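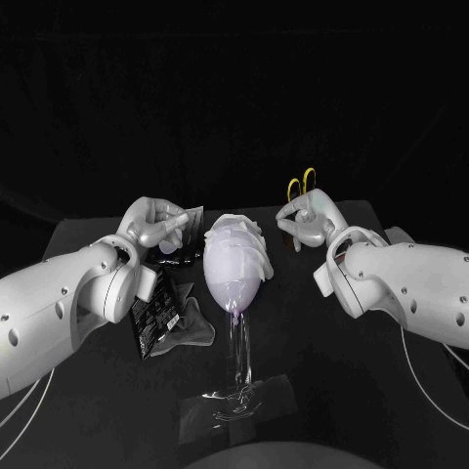
September 27, 2023
Two-arm cell, wrapping bench

Came in to finish the hand calibration and the bench reset that were left over from last week. Notes below so whoever takes the cell next doesn't have to redo any of it.

Left hand first. The thumb was closing late against the fingers, enough that flat things twisted in the grip before they were properly held. I ran the finger zero routine with the hand open and nothing near it. Index and middle came back fine. Thumb was off by 3 degrees. Saved the new offset in the Astedia config under the left hand and restarted the hand driver. The old value is still in the file, commented out, in case this one drifts.

Right hand needed no offset. Ran the same routine on it anyway and wrote the values next to the old ones. No change worth keeping.

Wrist blocks: checked the screws on both. One on the left took a quarter turn. The right was tight. Please use the short driver for these. The long one slips off the head, and two of the screws are already getting round.

Cables. The white ones come out under the forearms and run down toward the front corners. They need enough slack for the arm to reach the middle of the table, but if the loop is too big it drags on the table when the arm pulls back. I set both with the arms at home, then jogged to full reach and back 10 times at low speed, watching the left one mostly. No rubbing that I could find. If you re-route them, do the jog again before running anything at normal speed.

Table and fixture. The glass foot is held down with clear tape, one wide piece, pressed flat from the middle out. I tried the thin double-sided pads from the Rollen drawer in March and the glass walked every time the paper was pulled, so tape it is. Replace it when the creases get bad. Wipe the table before the new piece goes down and let it dry or the corners lift by lunch.

Scissors go at the back on the right, handles up. The right hand has to be able to come in over the front without touching the loops. Cloth and printed pouch stay on the left, toward the front. I know the pouch looks like it is in the way. The planner has it as a keep-out area in the scene file, so if you move it, move it there too.
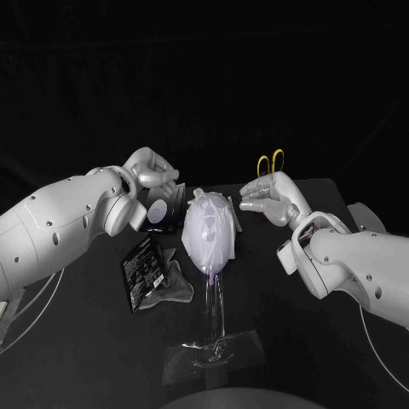
Both hands over the bench, scissors at the back, tape at the front.

Reach check. Left arm gets to the box and to the upper left of the wrapped piece with room to spare. Right arm is tighter. With the palm down and the fingers out, the clearance to the scissors is small, and I would like 16 mm there at the least. Added a waypoint so the right hand comes in higher and drops at the end. It costs a little time per cycle, and I can live with it.

The Planar log shows one fault overnight, code 405, right wrist, cleared by itself. I looked up the code and it is a communication timeout on the joint bus. Reseated the connector at the shoulder end and ran the arm through its range twice with no repeat. Have not opened the wrist. If it shows up again, note the time and which way the wrist was turned, then leave the arm powered so I can read the counters.

Backdrop is the same black cloth as before. It picks up lint, and the head camera does see lint when the exposure is up. Roller is in the second drawer. I also turned exposure down one step for the clear plastic, which was blowing out at the top of the folds — depth on it is still poor and I don't expect a setting to fix that. Left the depth filter alone.

Restart order, as I keep forgetting it myself: arms to home, hands open, driver, then the Camenzind controller, then cameras. If the controller comes up before the hand driver it will say the hands are missing and you have to start over.

Still to do:
Order wrist screws, same length, hex head this time.
Strain relief on the right cable. Current one is a zip tie.
Repeat the thumb check after a full day of running.
Label the two config files properly. Right now they differ by one letter.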